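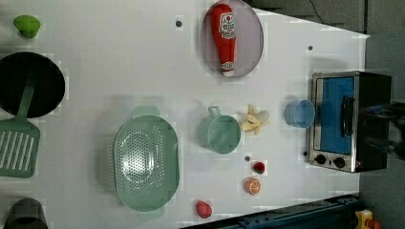 Ostaretti Adds Tabletop Kitchen Collection to Seltlow Play Range

BRELTHOLM, October. Ostaretti today announced the Seltlow Tabletop Kitchen, a collection of toy cookware, utensils, play food and small appliances for preschool classrooms, waiting areas and home use. The collection is sized for use on a standard activity table and does not require a floor-standing play kitchen. Shipments to school supply dealers begin this month.

The range is sold as a complete classroom set and as four part sets: Cook, Rinse, Serve and Pantry. All part sets use the same item codes as the complete set, so that a lost piece can be reordered singly. The complete set has 45 pieces and carries a list price of $279.

Appliances

The toaster oven is the largest item in the collection. It has a silver front, a black body and a blue-tinted window, with a vertical handle at the right side of the window and two round black control knobs on the strip below. The oven contains no heating element, battery or wiring. It is supplied assembled.

Cookware and utensils

The Cook set includes a round black frying pan and a sage-green slotted spatula. The spatula handle is long enough to rest across the pan, and the broad head can be held flat against a tabletop by a child using either hand.

The Rinse set is built around an oval mint-green colander. The perforations follow concentric ovals, and there is a small handle tab at each end. Ostaretti changed the tab shape twice during development after classroom trials in which children carried the colander by one end while it was loaded with play food. The production tab is the wider of the two later versions.

Serving pieces are finished in muted colors. The oval plate is a pale gray-lavender with a thin rim. The red ketchup bottle, with its white cap and white label lettered in red, belongs to the Pantry set and may be stored lying on the plate.

Play food

Play food in the Pantry set covers fruit, vegetables and condiments. The banana is modeled partly peeled, with the flesh exposed at one end and the peel folded back in overlapping layers toward the stem. The peel is a muted yellow with shallow creases. The flesh is pale and has a matte surface. 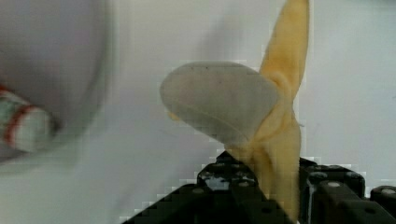

Play banana with peel folded back. Seltlow Pantry set.

Trials

The collection was tried over one school term in classrooms using the Araya activity table, also made by Ostaretti. A total of 371 children took part, and staff logged 1306 play sessions. Staff were asked to record which items left the table, which items were requested by more than one child at a time, and how long it took to clear the surface at the end of a session.

The toaster oven and the frying pan were the items most often requested by more than one child. Dealers may therefore order either as a single item at the part-set discount. Clearing time was shortest where the larger pieces were put away first and the play food was collected in the colander. This order of work is printed on the storage card included with each complete set.

Care and storage

All pieces may be wiped with a damp cloth and mild soap. The toaster oven should not be placed in water. The frying pan, colander, plate and spatula may be washed by hand in warm water and should be dried before storage. No piece in the collection is intended for contact with real food or for use on a stove.

Availability

The complete set and the four part sets are available through school supply dealers and from the Ostaretti warehouse in Breltholm. Single replacement pieces can be ordered by item code from the same sources. The Araya activity table is sold separately.

About Ostaretti

Ostaretti designs and supplies play equipment and furniture for early childhood settings. Its product lines include Seltlow play sets and Araya tables. The company is based in Breltholm.

Dealer price lists, item codes and care sheets are available on request from the Ostaretti press office.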